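Pludel Kitchen Station
Demonstration recording bench for household manipulation

Overview
Specifications
What's in the box
Software
Support

The Kitchen Station is our bench for recording people driving a robot arm through everyday kitchen jobs: opening an oven door, moving bread from a bowl to a rack, shutting the door again. We built the first one for our own use, because we wanted examples of household work and kept losing afternoons to tape, clamps and cameras that had drifted since breakfast. We liked it so much that we drew it up properly, and now you can have one too.

It comes as a kit with a table, an aluminum frame around it, mounts for two arms, a fixed overview camera, a wrist camera for each arm and the Forberg recorder that ties it all together. You bring the arms and grippers you already own. Assembly takes two people and a decent set of hex keys, and the frame goes up first (please don't try it the other way round, we have).

Why a toaster oven?

We get this one a lot, and we love answering it. A toaster oven packs a surprising amount of hard work into a small space. The door swings on a hinge, so the gripper has to follow a curve while it holds on. The handle is a bar you can hook, pinch or push from underneath, and every operator has a favorite way. Then there's the rack, which wants something laid on it without the wrist bumping the glass. If your system can learn all that from recorded examples, plenty of other kitchen jobs start to look friendly.

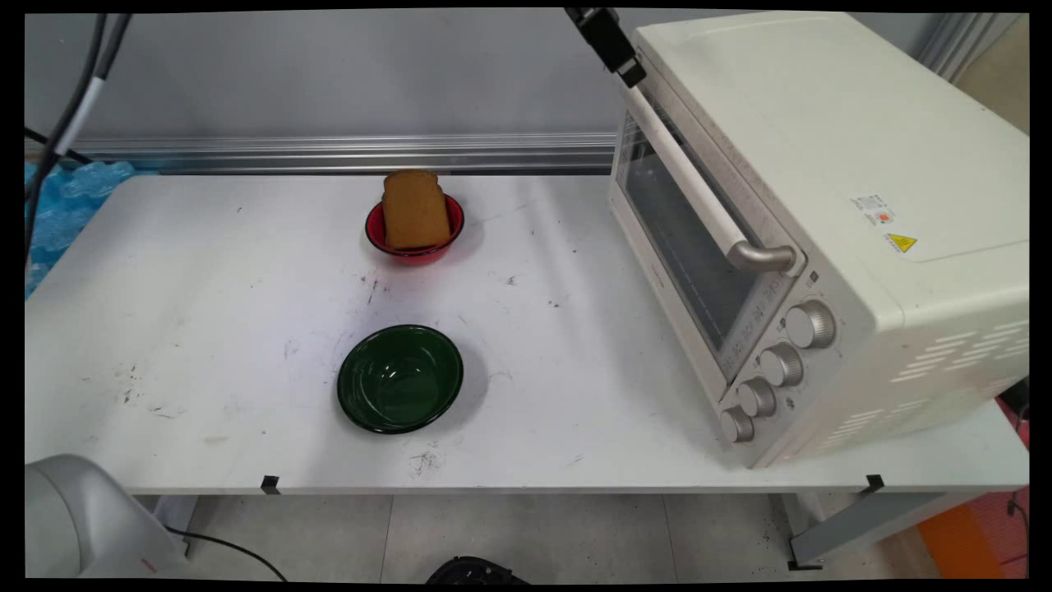 Our starter task list is called Brevuvik, and it's built from short jobs with ordinary props: bowls, bread, an oven. Each task card gives the start layout, the finish, and how much the props should move between takes. We suggest shifting the bowls a little every time and swapping their places every so often. Turn the oven a few degrees as well. Examples that all begin from the same spot teach the same spot, and the arm gets lost as soon as a bowl wanders.

Bread is a wonderful prop, by the way. It bends, it sheds crumbs, it's never quite the same thickness twice, and it's cheap. Keep the crumbs if you like. A table with marks and specks on it gives the cameras something closer to a real kitchen, and we leave ours alone unless something sticky gets spilled.

Recording a take

Press the left pedal, do the task, press the left pedal again. The right pedal throws the take away. That's the whole routine, and it means your hands never leave the controls. Forberg stores the camera streams, joint positions, gripper opening and the operator's commands on one clock, and writes each take as its own folder. You can scrub through it seconds later, with every view side by side, and mark it keep, redo or ask.

Failed takes are worth a thought. We mark the ones where the operator slips and then recovers, and we keep them in. A grip that slides off the handle and comes back for a second try is a lovely thing for a learning system to see! What we throw out are takes where somebody stopped to talk, or reached in by hand.

On our own bench we recorded 336 kept takes of the oven-door task before the first training run, and 595 by the time we moved on to the bread. The median take was 69 seconds with the door and bread jobs run together. Yours will come out differently depending on your arms and who's driving.

The wrist view

If you only add one camera to a setup you already have, make it this one. The overview camera is great for knowing where things stand on the table, but an arm reaching for something can block its own work. From the wrist you get the fingers and the thing they're going for in the same view, all the way in.

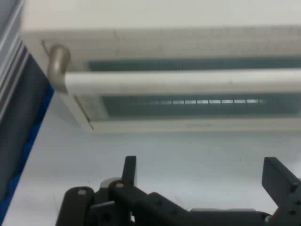

The mount has three tilt positions, and we use the middle one for nearly everything. Check that both fingertips stay in view with the gripper fully open, then fully closed. Lock the screw, and write the position down on the card inside the recorder lid. If it changes halfway through a batch, start a new batch, and your future self will be grateful.

Shiny bowls and oven glass throw reflections, so set the exposure by hand and leave it there. Forberg has a lock for this under Cameras, and it will warn you if a setting differs from the last session.

Specifications

Frame: aluminum extrusion, slotted on all sides
Table: white top, metal legs, clips along the front edge
Arm mounts: 2, adjustable along the frame
Cameras: one fixed overview, one wrist camera per arm
Pedals: 2, wired
Recorder: Forberg, with local storage
Task cards: Brevuvik starter set

Not included: arms, grippers, oven, bowls, bread.

Add-ons

Song is our labeling tool, and it reads Forberg folders directly. It lets you split a long take into steps (reach, hook, pull, let go) and give each one a plain sentence. It runs on an ordinary laptop.

Extra wrist mounts and spare clips are in the parts list. Order a few more clips than you think you need, as they roll under things.

Support

Write to the bench team through the contact form and tell us which arms you're using. If you've come up with a task we haven't tried, send the card along. The next Brevuvik set goes out in February, and we'd love to have yours in it.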